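Spent Tuesday evening on the wooden box, which has been on my list since March. It has a drawer-like lower part, and that is where everything small in this house goes. I took it all out, threw away the dried-up pens and the expired Perby coupons, and kept one roll of tape, 20 stamps and the good pencil.

The orange and gray scissors were the real problem. They belong in the kitchen, but they migrate. In the last year I have found them in the car, in the linen closet and under the mail. I bought a second pair from Tundance to fix this and now I can't find that pair.

New rule: the scissors stay next to the box, blades closed, and don't go in the drawer with the stamps.

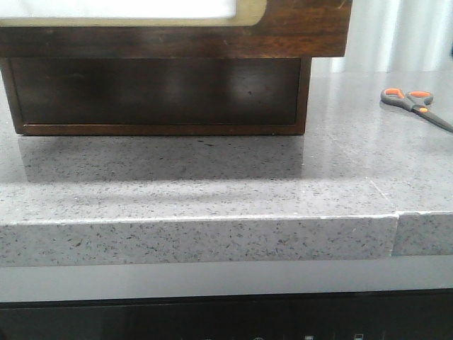
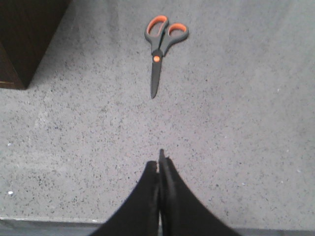
Tariq Minhas wrote to say a rule like that lasted four days at his place, and that I should hang them on a hook inside the pantry door. He also wants to know if I oil the wood or leave it alone. I leave it alone. A dry cloth gets the dust off.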